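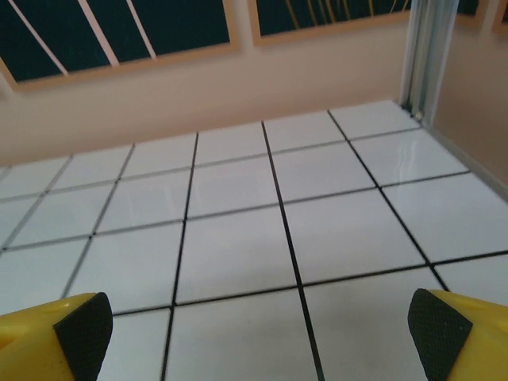
Objet : Re: [reliure-platier] Sens des fibres et couvertures qui gondolent

Bonsoir Mohcine, bonsoir à toutes et à tous,

Pardon de répondre si longuement, mais ta question m'a replongée dans mes débuts, et je me suis revue devant mon premier cahier, tout fier dans sa presse le soir et voilé comme une tuile le lendemain matin ! J'avais tout accusé, la colle, le carton, le chauffage de l'atelier, avant qu'on me parle enfin du sens des fibres.

Le principe, tu le connais sans doute : les fibres doivent courir parallèlement au dos, du haut vers le bas du livre, et cela vaut pour tout, les cahiers, les gardes, le carton, le papier de couverture. Une feuille humide s'allonge surtout en travers de ses fibres, et quand elle sèche elle tire le carton avec elle. Si la garde tire dans un sens et la couverture dans l'autre, tu auras beau laisser sous presse 2 jours de plus, ça reviendra.

Pour trouver le sens, je fais toujours l'essai de la courbure, sans marquer le pli : on rabat doucement la feuille sur elle-même dans la longueur, puis dans la largeur, et on appuie avec le plat de la main. Le côté où elle cède le plus volontiers, c'est celui où le pli suit les fibres. Avec les papiers très souples on hésite parfois, et alors je découpe une petite bande dans chaque sens et je regarde laquelle retombe le plus. 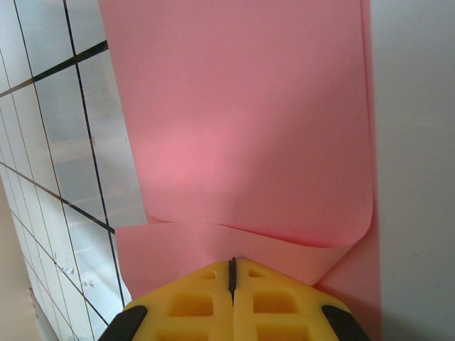

Grande feuille rose saumon, le bas arrondi en courbe.

Pour la colle, je ne connais pas la Flimar dont tu parles (quelqu'un ici l'a essayée ?). Je mets un mélange de colle blanche et de colle d'amidon, assez épais, et je laisse le papier se détendre trois minutes avant de poser. Avec 218 pages, ton bloc est déjà costaud, je prendrais un carton un peu plus fort, et surtout des buvards changés souvent la première journée.

Quant au catalogue Živković, oui, le sens y est indiqué, mais en tout petit, à côté du format. Je l'ai cherché un bon moment moi aussi !

Donne-nous des nouvelles, et si tu passes à l'atelier en avril, apporte le coupable, on le regardera ensemble autour d'un thé.

Bien amicalement,
Hélène
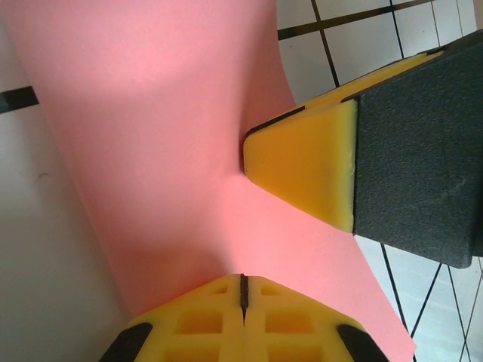
Le 29/1/23, Mohcine Ramadan a écrit :
> Bonjour la liste,
> Je viens de terminer un registre de 218 pages et les deux plats se
> creusent vers l'intérieur. Gardes collées à la Flimar, une nuit sous
> presse. Est-ce le papier ou la colle ? Et chez Živković, savez-vous
> où se trouve le sens des fibres ? Je ne le vois nulle part.
> Merci d'avance,
> Mohcine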